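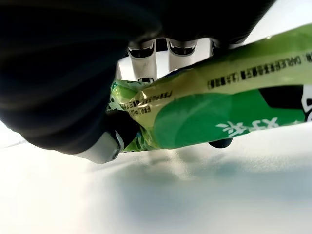

A green snack bag, with small print along the seam.

Home News Food Events Classifieds Contact

Break room snack shelf gets rules, finally

2024-12-23

The snack shelf at Jolliris has been reorganized, and staff at the packaging design office on Jara Street are said to be coping.

Under the new system, chips go on the top shelf and everything else goes wherever Leilani Obi says it goes. Bags are to be stored with the seam facing out so the fine print can be read, or at least squinted at.

"We had 6 kinds of crackers and they were all open," said Obi, who drew up the plan in September and has been defending it ever since.

Declan Heffernan, a longtime supporter of the old pile, asked for a two-week grace period. He was given three days and a roll of tape.

Green bags remain a sore point. Mirko Zanetti wants them sorted by flavor, while Shiyu Long would like them sorted by who paid. The matter has been put off until after the holidays, when the shelf is expected to be bare anyway.

Donations may be left by the microwave. No raisins.

This site uses cookies. By continuing to browse you accept our cookie policy.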